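Werkstattbuch Skorberg, Raum Schlafzimmer
2. September 2026
Eintrag: Vilmos Fekete

Regelentwurf Fassung 8 von Carys gelesen, danach am Aufbau entlanggegangen und verglichen. Mein Eindruck bleibt der vom August: Das Papier ist für eine Zelle mit Zaun geschrieben und wurde nachträglich mit dem Wort »Wohnumgebung« versehen. Vieles darin schadet nicht. Ob es irgendwo hilft, weiß ich nicht.

Punkt 1, Standfläche. Der Entwurf verlangt »ebenen, tragfähigen Untergrund«. Wir haben ein Podest aus Kiefernbrettern, direkt am Bett. Eben ist es, getragen hat es bisher auch. Nirgends steht aber, wie weit der Fuß von der Vorderkante wegbleiben muss, und das ist die Frage, die mich interessiert. Matěj will 1.000 N seitlich auf das Podest geben und schauen, ob es wandert. Von mir aus. Damit wissen wir etwas über das Podest und nichts über einen Roboter, der beim Ausstrecken des Arms einen Schritt nachsetzt.

Punkt 2, Kabel. »Leitungen sind so zu führen, dass sie keine Stolperstelle bilden.« Das unterschreibt jeder. Bei uns liegt ein schwarzes Kabel quer über den Boden, und an den Beinen hängt auch noch eins. Seon-mi hat Kabelbrücken vorgeschlagen, Tudur meint, die Brücke sei selbst die Stolperstelle. Beide haben recht, entschieden ist nichts. Ich würde die Leitung an der Wand entlangführen und die Mehrlänge in Kauf nehmen.

Punkt 3, Greifbereich. Hierzu der Stand am Bett, Aufgabe Trikot und Kleiderbügel:
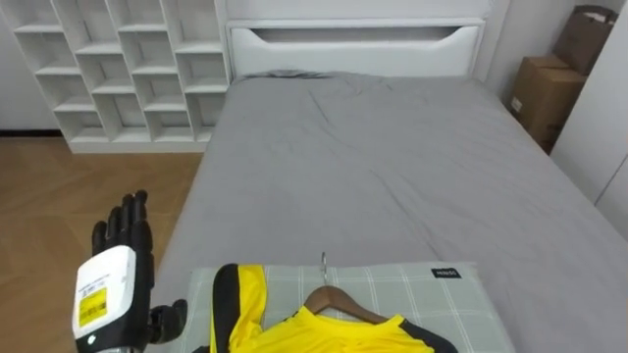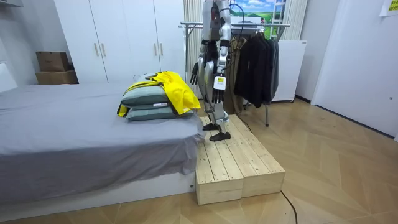
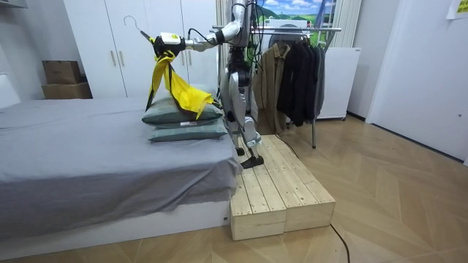 Gelbes Kleidungsstück am Fußende, Roboter vom Podest aus.

Laut Entwurf ist der Greifbereich »vor Beginn freizuräumen, ausgenommen das Werkstück«. Was ist beim Aufhängen von Kleidung das Werkstück? Das Trikot, klar. Der Bügel vermutlich auch. Die Unterlage, auf der es liegt? Das Laken? Wenn ein Finger im Laken hängen bleibt, zieht der Arm am Bett, und dafür gibt es in der ganzen Fassung keinen Satz. Weicher Stoff kommt nur im Anhang vor, unter »Reinigung«.

Dazu die Kraftgrenze. Carys hat 152 N eingetragen, mit dem Vermerk »aus Raven übernommen«. Raven war ein Projekt mit Kisten. Ich habe nachgefragt, woher die Zahl dort stammt, und wurde auf Goel verwiesen, und bei Goel auf eine Tabelle ohne Quelle. So entstehen Normen, nehme ich an. Bis jemand die Herleitung findet, behandle ich den Wert als Platzhalter und bitte alle, das auch so ins Protokoll zu schreiben.

Punkt 4, Personen im Raum. Vorschlag: während der Bewegung niemand zwischen Bett und Kleiderstange. Das ist die einzige Regel im Entwurf, die ich ohne Änderung übernehmen würde. Sie ist kurz und man kann sie prüfen. Ich hätte gern noch dazu, wer den Not-Halt in der Hand hat und dass diese Person nichts anderes macht, auch nicht »nur kurz« die Kleidung zurechtlegen.

Punkt 5, Protokollierung. Satar liefert pro Sitzung eine Liste, die letzte hatte 2.885 Zeilen. Gelesen hat sie keiner von uns ganz. Der Entwurf fordert »lückenlose Aufzeichnung«, und lückenlos ist sie ja. Lieber wäre mir eine halbe Seite von Hand: was angehalten wurde, von wem, warum.

Offen:
Abstand Fuß zu Podestkante festlegen (Matěj)
Kabelweg an der Wand ausmessen (Tudur)
Herkunft der 152 N klären, sonst streichen (Carys)
Absatz zu Textilien und Unterlagen formulieren (Seon-mi, ich lese gegen)

Nachtrag: Carys sagt, Fassung 9 komme ohnehin. Dann bitte mit einem Geltungsbereich, in dem das Wort Bett vorkommt.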